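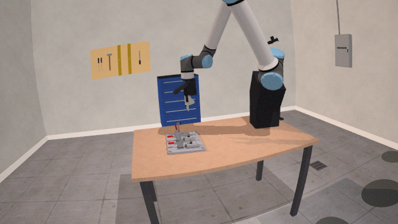 Student Project Reports, No. 130, page 2

Why does everybody in Bastby take the long way to school?
by Nouhaila Benmoussa, with Brayan Quintero and Roxana Marulanda
Handed in 8/29/18

I started this project because I was late. I live up on the Flores side of town, and if you look at a map the quickest way to school is straight down the hill and over the old footbridge. But hardly anyone I know goes that way! We all walk down Predholm Street, past the bakery, and then double back along the creek. I wanted to find out why, and Mr. Puma (Abelardo Puma, our geography teacher) said that was a perfectly good question and to stop asking him for a better one.

We started with the distance. Brayan has a measuring wheel from his uncle, one of those clicky ones, and we pushed it along both routes from the same mailbox. The long way came out at 2,612 steps by my count, and the footbridge route saved us 200 meters, which is less than I expected. Steps are a terrible unit, I know. Brayan's wheel lost its counter on the second try, so for the long route all we have is me counting under my breath while Roxana tried to talk to me about lunch. 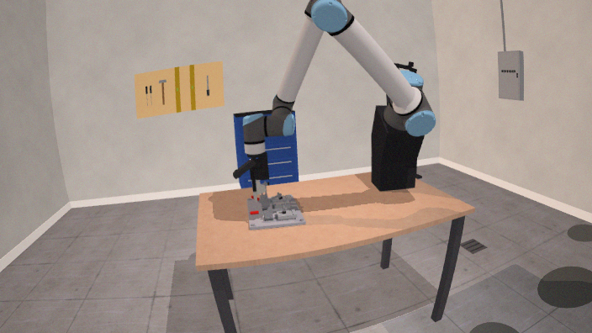
Then we did the survey. We left paper forms in the cafeteria and got 130 back, and I read every one of them at my kitchen table. I was sure people would say the hill was too steep. A few did, but the answer that kept coming up was that their friends went the other way. One person wrote "cinnamon rolls" and nothing else, and I put that under "food."

The footbridge itself got a lot of complaints too. It's slippery from December on, there's only one lamp, and the steps on the far side are all different heights. Roxana talked to her neighbor, Brayan Muñoz (yes, two Brayans, sorry), who walked to the same school as a kid. He said everyone used the footbridge back then - the bakery was on that side of the creek. So maybe the cinnamon roll person was onto something.
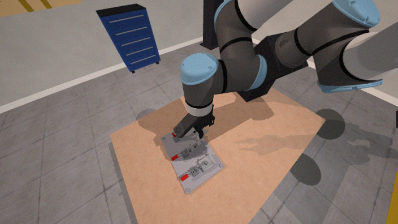
If I did it again I'd ask younger kids separately from older ones. Parents pick the route for the little ones, and our form had no box for that. I'd also walk both ways in bad weather. We only went out on dry afternoons, so I can't say much about ice except what people wrote down. Roxana thinks we should try the same survey in Skekberg, where they have two bridges and no bakery at all, and I'd love to see what comes back.

I still take the long way, by the way. I just leave the house earlier.

© Bastby School Student Projects | Contact the school office | Back to top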